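Rilthorpe Laboratory Reports Method for Training Tabletop Pushing Policies from Corrected Instructions

Policy revises its motion when an operator changes the wording partway through a task

RILTHORPE, Mar 15, 2021 – The Manipulation Group at Rilthorpe Laboratory today released a technical report and software package describing a method for training a robot arm to push objects on a flat surface in response to typed instructions, including instructions that change while the arm is moving. The method, named Vikivau, was developed with engineering support from Oberholzer, a maker of control software for laboratory arms.

In most published work on language-directed manipulation, the instruction is fixed at the start of a trial and the robot runs until it succeeds or the time limit is reached. Vikivau treats the instruction as an input that can be replaced at any control step. The policy receives the current camera image, the position of the end effector and the latest line of text, and outputs a small planar displacement. It keeps no record of earlier instructions.

"We wanted to know how much of the difficulty was in the pushing and how much was in the change of goal," said Jocelyn Salazar, lead author of the report. "When you train only on complete trials, the policy has almost no examples of starting from a state that somebody else's instruction left behind. It stalls, or it finishes the old job. Most of our work went into fixing that gap in the data."

Task and hardware

The task uses a single arm fitted with a vertical cylindrical tool with a rounded tip. The tool has no fingers and cannot lift anything. All motion of the objects comes from contact with the side of the tool as it travels at a constant height over a wooden work surface. The height is set once during calibration and is not under the control of the policy.

The objects are small solid blocks in a limited set of colors and shapes, so that an instruction may need both words to pick out a target. A request for "the star" is ambiguous if two stars of different colors are on the board, and a request for "the blue one" is ambiguous if there is both a blue cube and a blue triangle. Instructions in the training set name a block by color, by shape or by both, and may give the destination as another block, a region of the board or a direction of travel.

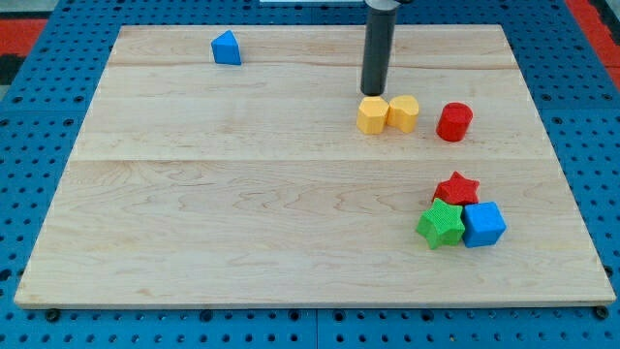
The Vikivau work surface with seven blocks. The tool tip is just behind the two yellow blocks; the green star, red star and blue cube are grouped at lower right.

Groups of blocks that touch one another are the hardest starting condition covered in the report. A push aimed at one member of a group usually moves its neighbors as well, and the direction in which they move depends on small differences in contact angle. The report separates its results into trials that begin with the target block standing clear of all others and trials that begin with the target in contact with at least one other block.

Collecting the data

The training set contains 2,455 episodes recorded under operator control. Operators moved the tool with a hand controller while following typed instructions from a second person at a separate station. Of these episodes, 1,119 include at least one correction, meaning that the instruction was replaced before the operator had finished carrying out the first one. Corrections fall into 3 classes in the report: a change of target block, a change of destination, and an adjustment such as "a bit more to the left" or "stop there and go around the other side."

Fourteen operators took part. None of them was told in advance which episodes would include a correction. Robel Hailu, who designed the collection procedure, said the timing of the corrections mattered more than the wording.

"Our first version sent the correction when the block was already close to the goal, and the policy learned to expect it there," Hailu said. "We moved to a random trigger in October. After that the corrections landed in the middle of approaches, in the middle of pushes, and sometimes when the tool was on the wrong side of a block with no room to turn. Those last ones are slow and untidy to watch, and they turned out to be the ones the policy needed."

After recording, each episode is divided at the moment the instruction changes. The segments before and after the change are stored as separate training examples, with the second segment keeping its true starting state. A short window on either side of the change is marked as unlabeled, as the operator may still be reading the new text during that time. The report describes how the length of this window was chosen and includes a comparison with training runs in which the window was left out.

Training method

The policy is trained by supervised imitation of the operator's displacements. No reward signal is used and no trials are run on the arm during training. Text is encoded once per instruction and reused until the text changes, which keeps the cost of each control step low. Image features and the text encoding are combined in a single attention block ahead of the output layers.

The main addition is a relabeling step. For each segment, annotators watch the recording and write a plain description of what the segment achieved, whatever the original instruction had asked for. A segment in which the operator was told to move a cube to a far corner but was interrupted partway may be relabeled as moving the cube clear of a star. The relabeled text is used in training alongside the original.

"The relabeled text is shorter and more literal than what people type as instructions," said Remedios Navarro, who supervised annotation. "People giving instructions leave things out when they can see that the other person knows which block is meant. Annotators don't do that. We kept both kinds of text and did not try to make them match."

Results and limits

In the report's evaluation, policies trained with split and relabeled segments completed more corrected instructions than policies trained on the same recordings without splitting. The difference was largest for changes of target block and smallest for fine adjustments. On instructions that were never corrected, the two kinds of policy performed at a similar level.

Performance was lower for every policy tested when the target block began in contact with another. The most common failure was dragging a neighboring block along with the target and then continuing to the destination with both. The second most common was a repeated short motion against the same face of a block, with the tool failing to travel around to a better side. The report lists both failures by shape. Stars accounted for a larger share of the second type than cubes or cylinders did, which the authors attribute to the tool tip settling between two points.

The method has been tested on one arm, one work surface and one family of blocks. It does not handle instructions that refer to past events, such as "put it back where it was," because the policy has no memory of earlier states. Instructions that ask for a block not on the board are not rejected. In those trials the policy generally moved toward the block that shared a color with the one requested.

Babatunde Dauda, who was responsible for the control software at Oberholzer, said the constant tool height simplified the safety case. "The arm has a fixed plane and a fixed boundary, and both are enforced below the policy," Dauda said. "Whatever the network outputs, the displacement is clipped before it gets to the joints. That let the group test early versions without rewriting the limits each time."

Availability

The technical report, the training code and the segment annotations are available on request from Rilthorpe Laboratory. Recorded episodes will be released in two parts, with the uncorrected episodes first. The board layout and tool drawings are included in the package for groups that wish to build the same setup. Requests for the Oberholzer control layer should be sent to that company directly.

A follow-on project, Jostbridge, will apply the same data procedure to spoken instructions. Collection for Jostbridge has not started.

About Rilthorpe Laboratory

Rilthorpe Laboratory conducts research in robot manipulation, sensing and control. Its Manipulation Group studies methods by which robots learn contact tasks from human operation.

Media contact

Delali Bawa
Communications Office
Rilthorpe Laboratory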